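Visit report: household robot training rooms, Ginport
Filed for the working group on shared-space practice

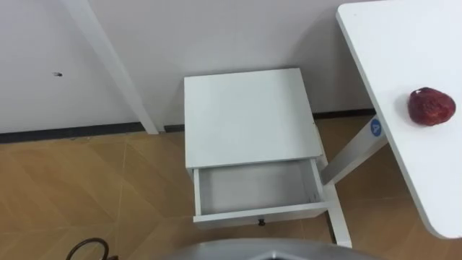

The Skotex site at Ginport trains robots to do ordinary household jobs, and we went in August to see how its written rules hold up on the floor. The site works to a house standard that runs to 7 sections, most of them on how a room is set up before a session and how it is left afterwards. We spent most of our time on the furniture section. It treats anything that opens as a change to the room, so a drawer pulled out, like the one on the white bedside table, has to be recorded as open and empty or open and loaded before the next task is started. The piece of red fruit on the table to the right would be logged separately as a loose item, by type and by which surface it is on. Tables can carry a letter, and the blue sticker with the A on it, near the top of the slanted leg, is the sort of label the log sheet refers to.

Our guide took us through the log from the start of the year. It held 1131 entries at the time of the visit. Each has a room, a start state, an end state and the initials of the operator. Where the end state doesn't match what the task sheet asked for, the operator writes a short note and leaves the furniture as it is until a second person has looked. We asked whether that slows the day down. We were told it does, mostly in the morning when only one supervisor is on.

Of those entries, 290 had a note attached. We read a sample. The usual ones were a drawer not fully closed, an item placed on the wrong surface, and a task sheet that named a piece of furniture no longer in the room. The last kind is a paperwork fault, and the site now checks sheets against the room at the start of each shift.

The rules on people are short. Operators stay outside the reach of the arms while the motors are live, and anyone may call a stop without giving a reason. A stop is logged in the same book as everything else. Visitors are held to the same distance and are told where the stop buttons are before they go in. Our briefing took longer than I expected and included a practice stop, which I would like to see at our own site.

Cables are covered in a single line that says they must be kept clear of the working area. I thought that was too thin. It doesn't say who checks or how often, and "working area" isn't defined anywhere else in the document. The Prultesau site has a better version, with a set check at each changeover, and I passed on a copy of the wording.

We also talked about labels. Ginport and Srithong each letter their tables but started from different ends of the room, so a log from one can't be read beside a log from the other without a floor plan. The 2 sites have agreed to sort this out before any records are pooled. Ginport's preference is to letter from the door.

Points to bring back: the practice stop for visitors, the second look before furniture is reset, and the start-of-shift check on task sheets. I have asked for the current copy of the furniture section and will circulate it when it arrives.

Contact the working group | Copyright, all rights reserved | Back to top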